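Household Automation and Workshop Advice
Can a Machine Tidy the Bench Yet?

Readers of the Kullness home and workshop pages often ask whether a robot can be trusted with small chores: clearing a bench, sorting odds and ends into trays, returning tools to their places. The short answer is that some of this work is within reach, provided the work area is prepared first.

Apinya Inthanon, who edits the workshop section, advises starting with rigid objects of a familiar shape. A roll of tape or a small carton holds its form when gripped. Cords, bags and cloths do not, and they remain the harder part of any tidying job.

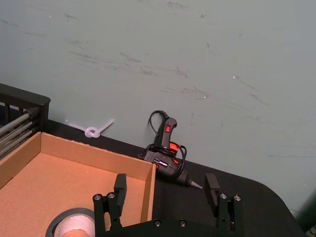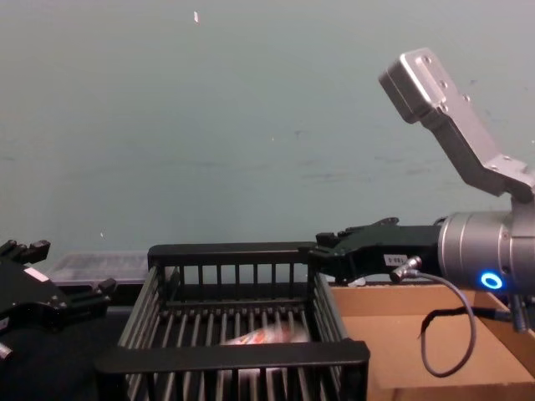
Glue gun and open tray; slatted basket between two arms.

Before handing over a bench, whether to a machine or to a new member of the household, the following preparation is recommended.

Unplug hot glue guns and soldering irons and let them cool completely. No automated system should be relied upon to judge whether a nozzle is safe to touch.

Wrap power cords and secure them with a reusable strap. A trailing cord catches on basket rims and pulls other items along with it.

Use open trays with low sides. Deep bins with lids call for a second movement, and often a second hand.

Keep trays and baskets in the same position from one day to the next. Mark the corners with tape if they tend to shift.

Leave a hand's width between items. Crowded objects are difficult to grasp one at a time – this applies to people as well.

Yasir Sethi, who looks after the shared benches at Dogar, allows 36 minutes for a full evening reset and does it by hand. In his view, automated help is worth considering where the same 200 parts must be moved every day, and hard to justify for a hobby table that changes each weekend.

Blades, solvents and anything under pressure should be put away by an adult in all cases. Guidance on storing these items is given on the safety page.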